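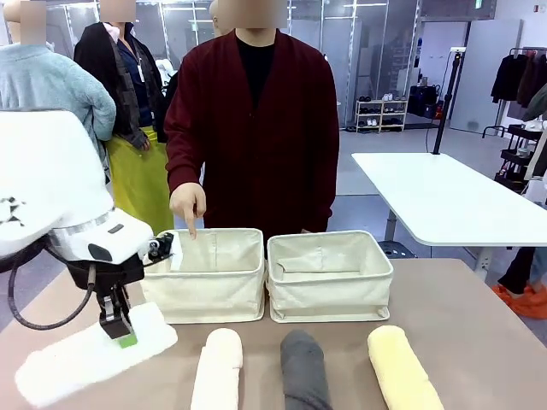
Visit to the Sunley shared workshop, November

Sunley occupies one floor of a converted office block and is run by its members. The visit was arranged after our group asked to see the towel-sorting build, which has been going on there in the evenings since spring. Four of us went. We arrived at 18:00, were given shoe covers at the door and spent 2 hours on the floor.

The work area is divided by glass-panelled walls. Wood and metal cutting is done elsewhere in the building, so the noise level is low enough to talk at the bench. Members book bench time by the half day, and a project may stay set up overnight if the bench is not booked the next morning. The towel build has held its place for most of the autumn under this rule.

The task is simple to state. Rolled towels are laid in a row along the front of a table, and the arm is to pick each one up and put it in one of two fabric baskets standing side by side. Light towels go in the left basket and dark ones in the right. The set used for testing includes a white, a dark grey and a pale yellow. The yellow one was added after the sorting had been tuned on white and grey only, and the threshold had to be moved to suit it.

Neville Pickering leads the build. He works in heating controls by day and wrote most of the sequence code himself. The arm was bought second-hand through a dealer called Retamal, without a gripper and with a controller two software versions behind. Updating the controller took three evenings. The gripper is a two-finger parallel type, driven from the arm's tool connector, with narrow black fingers. One finger has a green pad at its tip. Pickering said that pads on both fingers held the cloth too well and the towel tended to stay with the gripper on release.

The fingers open to 105 mm. A rolled towel from the test set is narrower than this when fresh, but the roll relaxes with handling and after a few cycles it may not fit between the fingers without being pushed aside. The current method is to close slowly on the middle of the roll, lift a short way, pause, and continue only if the finger gap is within limits. A failed check returns the towel to the table.

The flat white towel at the left of the table belongs to a separate exercise. A flat towel presents no edge for the fingers to go round, so the gripper is lowered until it touches the cloth and then closed to gather a fold. The height has to be set closely. Too high and the fingers close on nothing; too low and the arm stops on a force limit.

Most of the questions from our side concerned the baskets. They are soft-walled, with a rim that folds over slightly, and their shape is therefore not constant from one run to the next. The release point is programmed as a fixed position over each opening. One of our party asked whether a rigid box would be better. Pickering agreed that it would be easier, but the members want the result to work with things people have at home. A wire former inside the rim has been suggested by the Grilley group, who have a similar project, and will be tried.

The log held a little over 4,000 pick attempts at the time of our visit. Failures are entered by hand with a short code. The commonest is a roll opening during the lift, followed by a towel left hanging over the basket rim. The second is counted as a failure even if the towel later drops in.

Software is kept in a shared folder under the name Nullolska, after an earlier project that used the same folder. Visitors may take a copy. The sequence code is readable and well commented, though the colour threshold is still entered as a bare number in two separate places.

Further visits can be booked through the front desk, with a limit of 18 people a month. Parking is at the rear and the side door is locked at 21:00.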